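Incidencia: la sincronización de Paju se queda parada con bibliotecas grandes
Estado: resuelta
Abierta por: Elīna Navickas
Fecha: 2020-07-18

Hola a todos, y gracias por el trabajo que hacéis con Paju, ¡me encanta el programa! Llevo desde febrero catalogando mis discos y ya voy por 800 fichas. El problema es que, al sincronizar con Utora, la barra llega a 90 % y ahí se queda. No sale ningún error. Las fichas nuevas aparecen en el portátil pero en la tableta no.

Lo que he probado:
Cerrar sesión y volver a entrar – igual.
Borrar la caché – igual, aunque tarda menos en llegar al mismo punto.
Subir un lote de 200 fichas en un catálogo nuevo – ¡perfecto y rapidísimo!
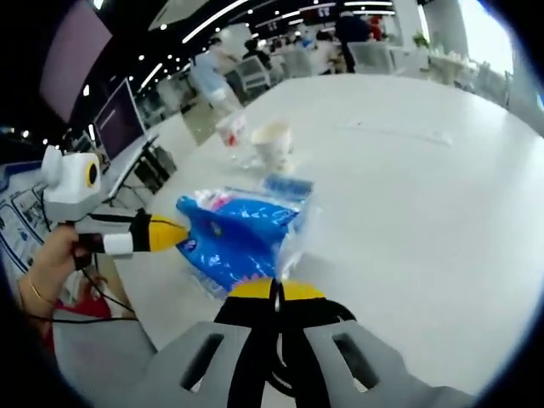
¿Dónde se cambia el tamaño de lote de la sincronización?
En Ajustes, Cuenta, Opciones avanzadas. El campo se llama «Fichas por envío» y hay que reiniciar Paju después de guardar.

Respuesta de soporte Plonmont:
Hola, Elīna. Qué buena pista la del catálogo nuevo, nos ha ahorrado mucho rato. Hemos reproducido el fallo: cuando una ficha lleva una tilde poco habitual en el campo Sello, el envío completo espera una confirmación que no llega. Pon 200 en «Fichas por envío», lanza la sincronización y dinos en qué lote se detiene.

Elīna Navickas:
¡Se para en el tercero! He mirado las fichas y hay 8 con el sello Cistutura, que yo había pegado desde una web con un carácter rarísimo al final. Las he reescrito a mano y ha pasado todo a la primera – portátil y tableta iguales, portadas incluidas. Qué alegría, de verdad.

Soporte Plonmont:
Estupendo. La corrección entra en la próxima versión y limpiará esos caracteres al pegar. Cerramos la incidencia.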